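Can It Do Chores Yet? A Gallery of Small Jobs

Picking things up off a surface is the chore under all the other chores. Toys, socks, spilled potatoes, the pens on a shop counter — before anything gets sorted or put away, something has to reach out and get hold of it. I'm Kenza Ouali, and I keep this page because I love watching machines get to grips with that first step.

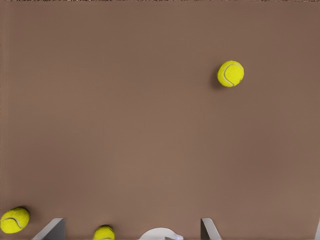

Tennis balls, in simulation
Three yellow balls on a plain brown surface, with the gripper coming in over them. Two of the balls are close to the left finger and the third is off by itself, which makes a nice little puzzle. Which one would you go for first? I'd take the one between the fingers. Marcus Rosenthal at Remik would go for the far one, on the theory that you should get the long reach over with while you're fresh, and I keep telling him a machine doesn't get fresh!

Look at the fuzz and the seams, too. I remember simulated balls that were flat yellow circles, and you had to take it on faith that they were round. Shadows help me a lot when I'm judging where a thing sits, and I was very happy to see them here.

Why tidying up is such a good test
A ball is friendly in one way (it's the same shape whichever side you come at it from) and rude in another, because a small nudge can send it rolling. Anyone who has cleared up after a dog or a four-year-old knows the feeling. You reach for one, bump its neighbor, and now you're on your knees looking under the couch.

People fix this without thinking. We cup a hand, or stop the ball with a fingertip and then grab. A gripper with two stiff fingers has fewer tricks, so the order of the picks and the angle of the wrist start to matter a great deal. Tamsin Brannigan ran a stockroom at Benavides for 11 years and she laughed when I explained this to her, since it was word for word what she used to tell new hires about stacking oranges.

So, can they do it yet?
My scorecard, as of 3 November 2020, and you're welcome to argue with it:

Picking one ball off a bare table: yes, and I'd bet my lunch on it.

Picking a ball that's right up against another one: often, with a good plan behind it.

Clearing a whole playroom floor, rug and blocks and all: I'm still doing that one myself.

Folding the blanket afterward: oh, not for a while, though I'd love to be wrong.

Shop-floor work is further along than housework, I think, mainly because a shop can decide what goes on the table. My kitchen has never agreed to anything of the kind.

A note on practice
Simulation gets sniffed at by some of the readers who write to me, and I do understand. A drawn ball can't roll under a real fridge. But you can set out the same balls 500 times in new spots without once bending down, and for learning where to put your fingers I think that's wonderful.

Next on my list is cutlery. Cletus Ruiz-Ortega wants spoons only, I want the whole drawer — forks are where the fun is. If you have a chore you'd like to see on this page, write and tell me what makes it annoying. The annoying part is the bit I want to hear about.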